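Housekeeping and Food Service Basics
Unit 6: Spills on Tables and Counters
Handout for students, revised Nov 21, 2018
Instructor: Eugénie Hoarau

Read this before the practical session. Bring two clean cloths and your apron. The sink in the Nesberg room has hot water again, so there is no need to carry buckets from the hall.

What counts as a small spill

In this unit a small spill is one that stays on the tabletop and can be taken up with a single folded cloth. Anything that has run over the edge and onto the floor belongs to Unit 7, where the floor is closed off first and the table comes second. Broken glass or china is also in Unit 7.

Drinks make up most of what you will deal with. Coffee, tea and cola are brown, thin and quick to spread. Milk drinks are thicker and leave a film. Juice and syrup leave sugar behind, and the table will feel sticky an hour later if it was only wiped once. Gravy and oil need detergent from the start.

Folding the cloth

Fold the cloth in half, then in half again. This gives you a pad with several layers and a number of clean faces to turn to. A bunched cloth picks up liquid unevenly, and the loose corners drag through the spill and leave streaks. Keep the folded edge toward the spill and the open edges toward your hand.

Use a light-colored cloth when you can. It shows how much it has picked up, and you will know when to refold. The Lykkegaard kitchen sorts its cloths by color (blue for tables, green for sinks, red for restrooms) and we follow the same system here.

Taking up the liquid

Start at the outside of the spill and work toward the middle. Press the cloth down, hold it for a moment, and lift. Do not rub at this stage. When the face is full, turn to a clean one. If there are two spills close together, finish one before you touch the other. Wiping straight across both makes one large wet area out of two small ones.
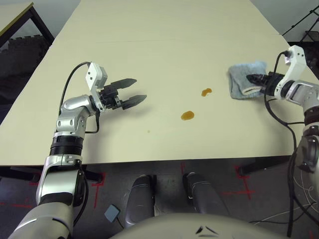 Should a small coffee spill be sprayed with cleaner before it is wiped?

Take up the liquid with a dry cloth first, then use the cleaner. Spraying first adds more liquid to the table and thins the cleaner.

Washing and drying

Once the liquid is gone, go over the spot with a damp cloth and a little detergent. Wipe in straight, overlapping lines, well past the place where the spill was. Rinse with a second damp cloth and dry with a clean one. Look at the table from a low angle toward the light. Streaks and rings that cannot be seen from above will show.

Pale tabletops mark more easily than dark ones. On a cream or white surface, tea and coffee should be taken up right away. If a ring has already set, lay a damp cloth over it for 2 minutes and wipe again. Do not use a scouring pad. The finish will go dull and the dull patch will stain faster the next time.

After the job

Used cloths go in the bin by the door, never back on the shelf. The laundry at Sarham washes them at high heat and does not want fabric softener in the load, as it leaves a coating and the cloths stop absorbing. A cloth that no longer takes up water is cut down for rags.

Practical

Work in pairs. Each pair gets 117 ml of cold coffee in a measuring cup. Pour part of it in one place, take it up dry, wash, rinse and dry. Then pour the rest and let your partner do the same. Vilhjálmur Þórarinsdóttir will check the tables and sign your sheet.

Reading for next time: the Wadaseo booklet, section 2, on floors.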